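Noticias del taller compartido: la pinza de mano ya sale a trabajar

Octubre se nos ha ido entre tornillos y café, pero venimos contentos, porque la pinza del proyecto Murín ya tiene carcasa nueva y empuñadura, y da gusto cogerla (quien probó la primera versión se acordará de lo que pesaba en la muñeca). Hemos empezado por la ropa de cama, que parece fácil hasta que una se pone a enseñarla paso a paso.
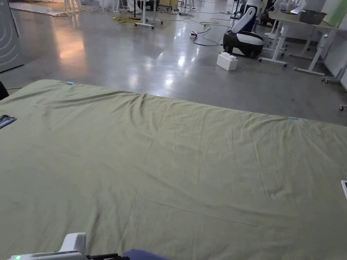
Lectura: 2 min

La sábana verde se queda de momento en la superficie grande, con las dos tiras de cinta azul claro en el borde del fondo, y os pedimos con todo el cariño que no las despeguéis. Llevamos 35 repeticiones de doblado y queremos llegar a 67 antes de pasar a las toallas, que ya tienen a Pova esperando su turno.

Si os apetece echar una mano, en el armario de Samow hay guantes y una copia impresa de las instrucciones. Y si alguien tiene en casa fundas de almohada viejas, ¡traedlas, que aquí todo se aprovecha!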